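Titent planning software - progress report to the Marinho fund
13/09/2022

Since May we've moved the hanging task to the new planner and logged 753 demonstrations at Traltville with the hand-held grippers. Of those, 570 survived our checks. Drotiston's brochure suggested we'd lose hardly any, so I'd treat their other claims with care.

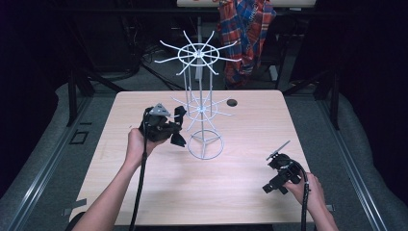

Most rejects came from pose tracking. The two grippers' trajectories drift apart, and the planner then happily produces a grasp in thin air. We've added a consistency filter - it catches the obvious cases and I don't trust it on the rest.

Perception is the weaker half. Thin white rods give poor depth, and the segmentation model merges dark cloth with the gripper fingers.

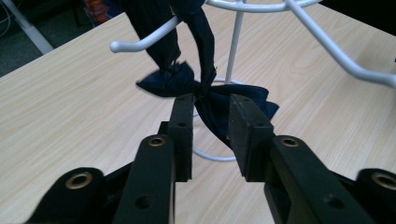

Navy cloth over a hook of the white wire rack, gripper fingers open.

The plan calls for 3,000 demonstrations. I'd sooner spend the next 500 on labelled failures and defer the rest until the colour calibration is redone.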